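Can a Robot Do Your Chores Yet?

By Adhiambo Nyaga

Robots have been building cars since before your parents were in school. So why do you still have to put away your own socks?

The answer has to do with how different a home is from a factory. In a factory, every car door arrives in the same place, facing the same way. The robot can repeat one motion all day. At home, nothing stays put. A sock might be flat, rolled into a ball, or inside out. It might be under the bed.

Cloth is hard for another reason. A wooden block keeps its shape when you pick it up, but a sock droops and twists. Each time a robot lifts one, the sock takes a new shape, and the robot has to work out where the edges went. Hanging it up is a second job. One hand may need to hold the cloth while the other works a clip.

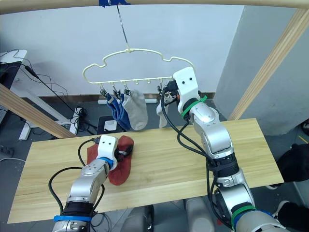
Many robots learn chores by practice. A person guides the arms through the job again and again, and a computer stores each try. A team working on a project called Pastent saved 2,680 tries at hanging up small pieces of laundry. Of those, 2,013 were good enough to learn from. The rest had dropped socks, missed clips, or arms that bumped each other.

You learned the same chore much faster. You probably watched a grown-up once or twice and then did it, a little messily. You could also feel the cloth in your fingers. Many robot hands can't feel much at all.
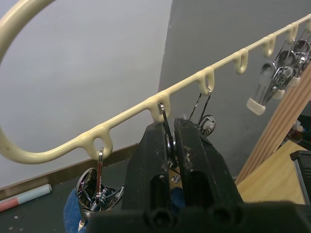 Metal things bring their own problems. They don't droop, but they can be shiny, and a shiny surface acts like a mirror. A robot's camera may see a bright spot or a reflection and have trouble telling where the real edge is. Things that hang close together are harder still. When whisks or tongs are bunched up on a rail, their handles cross in front of each other, and a gripper with two fingers has only a small space to fit into.

So can machines do chores yet? Some can do parts of them. Robot vacuums clean floors in many homes. Robots in labs can fold a towel or hang a sock, often slowly, and usually with a person nearby to help. A robot that can walk into any house and tidy any room is still being worked on.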